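Ticket 211: Rear arm loses grip on parts at the holder board
Status: open, waiting for reply from Halell
Cell: Olness, PC disassembly and assembly
Reported by: Eleri Bellis
Priority: high (we have stopped running without a person at the pendant)

Description of the problem

On Saturday the rear arm dropped a thin plate between the desktop case and the holder board. The program did not stop. The arm continued to the next point with an empty gripper, closed on nothing, and reported the step as finished. I pressed the emergency stop because the other arm was already moving in to work in the same place.

Nobody was hurt and I found no damage on the motherboard. The plate was lying against the power supply. If the case had been under power it would be a more serious report, so please treat it as a safety matter also.

What I have checked until now

1. Gripper fingers. Cleaned with a dry cloth. No change.

2. Grip force. It was set on the low value from the Hidside program, which was written for plastic parts. I raised it one step. The arm dropped the plate less often, but it still happened.

3. Tool centre point. I taught it again with the pointed tool. The old value was wrong by nearly 8 mm in the direction of the finger length. I do not know when it was changed, the log does not go back so far.

4. Slow run at reduced speed, stopping between the steps, first with the thin plate and then with the chain-like strand. 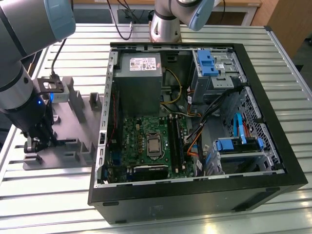
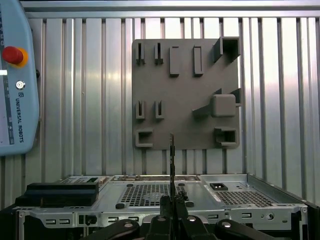
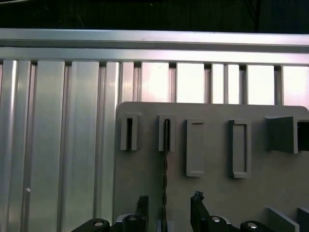 After the new tool centre point I made 16 cycles at reduced speed with no drop. At full speed I made the same number and had two drops, both when the wrist turns before the approach to the board. So I think there are two faults and I have corrected only one of them.

5. Part detection. The grip check in the Serrano script reads the signal "motion complete" and not the signal "object detected". With an empty gripper the fingers close fully, the motion is complete, and the check is passed. I tested it with no part in the fingers and it passed each time. This explains why the program did not stop.

Temporary measures

- Both arms at reduced speed in all programs.
- One person stands at the pendant during the full cycle.
- The left arm waits at its home point until the rear arm is back at home. The cycle is slower, but they cannot meet over the case.
- The case must be disconnected from the mains before start. I have put this at the top of the start list.

Questions for Halell

a) Can we read "object detected" directly in the script, or do we need a newer version of the gripper driver? Ours is version 8.

b) Is there a recommended acceleration for the wrist joint when a long thin part is held only at one end? I could not find it in the manual.

c) Should a failed grip cause a normal program stop or a protective stop? I prefer the second one, but then both arms must be released by hand and I would like to know if this is acceptable for you.

Update, 14:20

I changed the check on the rear arm only, with a limit on the finger width in place of the signal. If the fingers close more than the thickness of the plate, the program stops and shows a message. It works for the plate. For the chain-like strand the limit is not reliable yet, it is not always in the same position between the fingers and the width is different each time. Please do not copy this change to the left arm until I have an answer to question a.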